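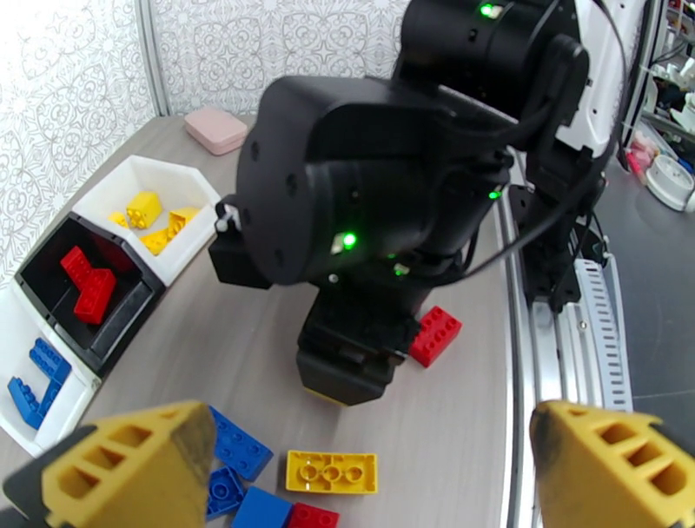 Right, thread on why the two-arm brick sorting cell at Broltbridge was down most of this week. Writing it up before I forget the details. 1/

Short version: black arm stopped opening its gripper on command. Not every time. Now and then. Which is worse, obviously

First one was on run 34. Arm goes down, closes on a red brick, lifts, moves over the tray, gets told to open — nothing. Controller says "open OK" and carries on to the next pick with the brick still in its fingers. Pushed it straight into the table.

No damage that time. Small scuff. Put it down to a bad grip and restarted. My mistake, should of stopped there

Second one, same afternoon, it was still closed when it swung across to the yellow gripper's side. They touched. Yellow side tripped on force and stopped like it should. Black arm did not trip. Stayed green the whole time. That's the bit that bothers me. 5/

So, rule from then on: both arms never in the middle at once, hand on the stop button, speed right down. Slow and boring but fine.

Things I checked and ruled out:
gripper fingers (clean, not bent)
supply voltage (steady)
the pick script (same one as at Furton, ran 3,000 picks there without a hiccup)

Then Hauke Teuber asked if I'd wiggled the cable. I had not wiggled the cable. Wiggled the cable. Fault came up on the second wiggle.

It loops off the arm and down the side of the table and at full reach it pulls tight on the plug. Signal drops for a moment, open command gets lost, and the driver just repeats the last status it had. Hence "OK". 9/

So two faults really. Loose plug = annoying. Driver that reports an old status as a new one = could hurt someone. Have written to Tiedemann about the second, no answer yet

Also the force limit on the black arm was set far too high. Left over from the Bramelach job where it was lifting heavier stuff. Nobody had put it back, and by nobody I mean me

Fixes so far: longer cable with a proper clamp, limit brought down to match the other arm, and a check that the gripper has really opened before the arm is alowed to move off. If the reading is old it halts.

Ran 500 picks slow after that, no misses. Then full speed overnight with the cell locked, 3,510 on the counter this morning and one halt. Going through the log for that one now. 13/

If you've got the same driver, pull the plug mid-move (slow! nothing near it!) and see what status it gives you. Would like to know if it's only ours

Log for the halt is open, it's a stale reading again, new cable and all. So the plug wasn't the whole story. More when I've had the connector on the arm end apart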